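When a Robot Squeezes Too Hard

Robots are strong, but they don't know what a peach is. At a fruit packing house in Nunisberg, a robot called Pomonix learned to pick up fruit and set it in trays. One Saturday it started crushing it.

The trouble was a small sensor in one of its fingers. A sensor is a part that measures something. This one measured how hard the finger was pressing. When it broke, it kept sending the same message: "not touching yet." So the robot kept squeezing. It ruined 23 pieces of fruit before a worker pushed the red stop button.
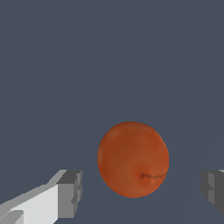
Engineers wanted to find a fix without wasting more food, so they used a simulation. That is a pretend world inside a computer. They switched off the pretend sensor and ran 261 practice grabs to see what the robot would do.

Then they wrote a new rule. If the fingers have closed as far as they should and the sensor still feels nothing, the robot must stop, open its fingers and call for help. It now checks its sensors every 15 minutes, too.

A soft fruit is one thing – a hand is another. People at the packing house stay behind a fence while the robot is moving. If you ever visit a place with robots, stay behind the line on the floor, even when the robot is standing still. It may just be waiting for its next job.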